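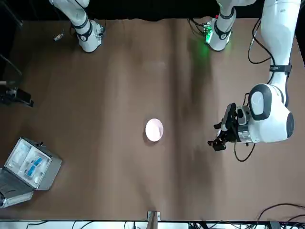 NOTICE TO THE HOUSEHOLD OF THE LATE MR. ADO

Wednesday, November 11, 2020

The Office of Bequests at Bendness has completed its review of the estate. Of the 80 articles listed in August, all have been claimed except the small round bowl, white with a faint tint of pink.

Three parties have written to the Office concerning it. The Steyn family states that the bowl held salt. The Purkow family states that it held buttons and was never brought to the table. The third letter, from Unathi Mokoena, makes no claim. It asks only whether the bowl is still in one piece.

The Office replied that it was. Under Rule 6, an article in dispute shall be placed on a table in the reading room for five days, during which any party may sit with it. Food and drink are not permitted.

The Steyns attended on the first day and the Purkows on the second. Both signed the register and left before noon. Unathi Mokoena arrived on the last afternoon, having come about 80 miles by bus, and remained until closing. The clerk on duty recorded that the visitor had asked for a spoon, and that the request had been refused.

Both families have since withdrawn. The clerk has been reminded that spoons are not mentioned in the Rules.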